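Trurkwood Swimming Club: notes from the members' meeting
December
Minutes by Jalen Rosenthal

Started 7.10 pm in the upstairs room, with a lovely full turnout. 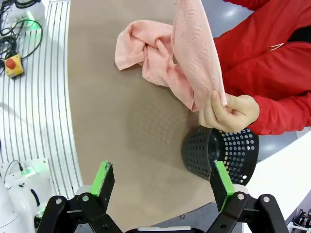 Last month's minutes were agreed with one change: the relay cup went to the Sturko juniors, who were thrilled, and we had left them out!

Sponsored swim. What a result. We swam 2486 lengths between us and raised over £683 with gift money still to come in. The under-elevens did 400 of those lengths and were still asking for more at the end. Big thanks to everyone who counted.

Lane hire. Odirus Pool has offered us a second lane on the early session from January. Agreed to take it until Easter and see how it fills. Jalen to write back.

Kandpal Lake trip. 40 places on the coach, nearly all gone already. Wetsuits needed for anyone going past the jetty. Names on the sheet by the door please, and tell us if you can bring soup.

Any other business. Request for a beginners' butterfly class, met with cheers and a few groans. Jalen to ask the coaches.

Next meeting same room, 7 pm. Mince pies welcome.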